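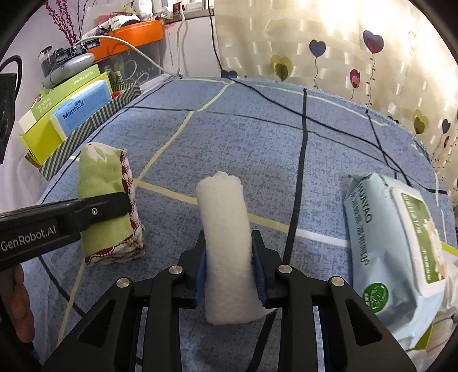
Vratislav Šimek rollt seine Handtücher, seit er in seiner jetzigen Wohnung in Bilau lebt. Die Wohnung hat 36 Quadratmeter und einen einzigen Einbauschrank, dessen Fächer 45 Zentimeter tief sind. »Gefaltete Stapel kippen da drin nach vorne«, sagt er. »Wenn man das unterste Handtuch braucht, hat man alle in der Hand.«

Gerollt wird auf dem Bett, weil es die größte freie Fläche in der Wohnung ist. Einen Tisch gibt es zwar, aber der ist meistens belegt. Šimek zieht das Laken glatt und fängt mit den weißen Handtüchern an. Die seien am einfachsten, weil der Stoff dick ist und die Rolle von selbst hält. »Ein weißes kann man auf das Ende stellen, und es bleibt stehen. Das ist für mich die Probe. Fällt es um, war es zu locker gerollt, dann mache ich es noch einmal auf.«

Bei dünneren Stoffen geht er anders vor. Er schlägt sie zuerst der Länge nach auf ein Drittel ein und streicht die Luft heraus. Farbige Tücher legt er hin, statt sie zu stellen. Dass oben eine Kante ausfranst oder ein Rand übersteht, stört ihn nicht. »Ich habe früher in der Wäscherei Kahsay gearbeitet, da musste jede Kante nach innen. Zu Hause mache ich das nicht mehr.«

Zwei Jahre war er dort, zuständig für die Wäsche mehrerer Pensionen. Von dort hat er auch die Angewohnheit, vor dem Rollen die Hände abzuwischen. Feuchttücher liegen deshalb immer in Reichweite, wenn er mit der Wäsche anfängt. Eine Packung mit Klappdeckel sei besser als eine mit Klebestreifen – die trockne ihm nach einer Woche aus.

Das Regal neben dem Bett ist noch nicht fertig sortiert. Schachteln, Packungen und eine Steckdosenleiste teilen sich dort den Platz, dazu kommen getrocknete Zweige. Im Dezember wollte er es ausräumen, gekommen ist er dazu nicht. »Die Zweige bleiben auf jeden Fall. Bei den Schachteln muss ich schauen, was davon noch gebraucht wird.«

Als Nächstes sind die Bettbezüge an der Reihe. Ob die sich ebenfalls rollen lassen, weiß Šimek noch nicht. Ein Versuch mit einem großen Bezug ergab eine Rolle, die nicht ins Fach passte.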